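laundry day thread, sorry in advance. spare room at the Ollstead flat, 36 things to fold and put away before tea

started with the easy stuff. T-shirts in half, sleeves in, in half again. pile goes along the edge of the bed so I dont sit on it

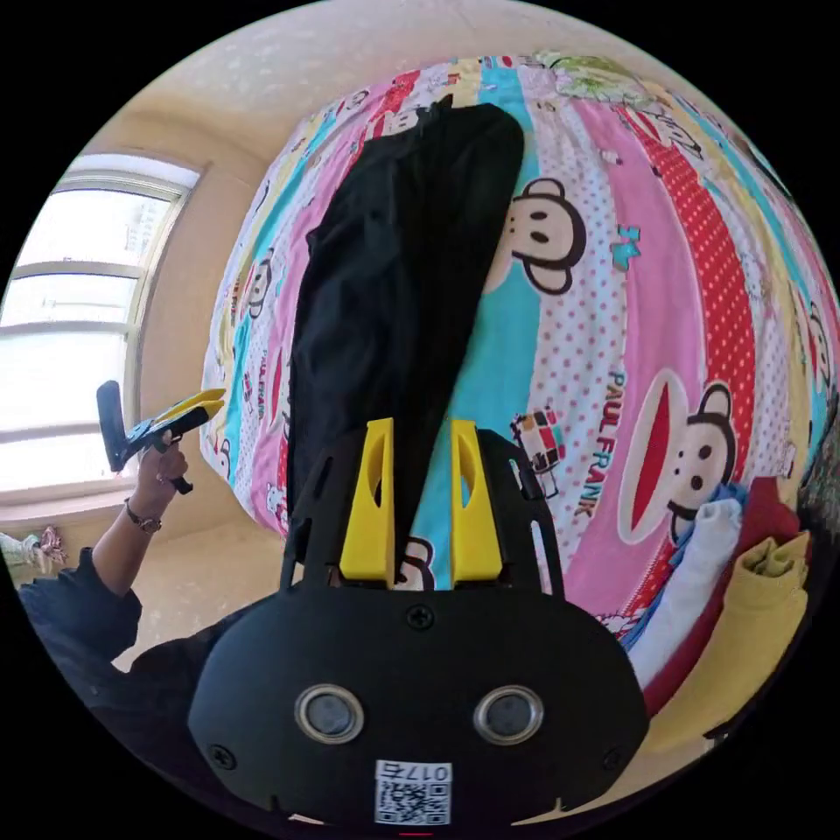 black clothes are my weak spot, always left till the end and they show every bit of fluff. At least they're easy to find on that monkey quilt, all pink and turquoise stripes with PAUL FRANK on it. put the same black thing on a dark duvet and I'd be patting about for it till midnight

trousers next. Lay them out full length, one leg on top of the other, smooth down from the waist, THEN fold. Rachid Lahlou taught me that years ago and I still do the smoothing bit wrong - too fast, crease down the shin every time

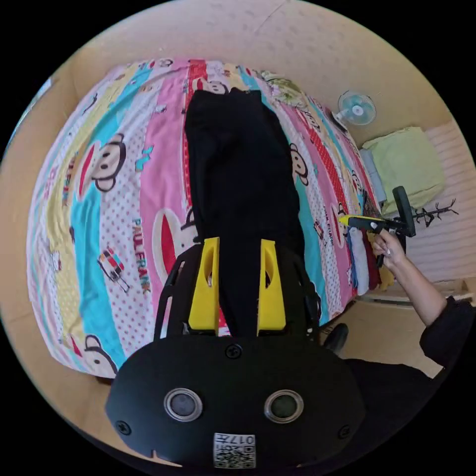

black trousers, long way down the bed. folded pile holding up so far

also the Distuna hangers I got in January have started snapping, two gone already. 190 for the big box, never agian. anyone tried the Nkosi ones?

socks tomorrow. about 90 of them and I reckon half have no partner

right, kettle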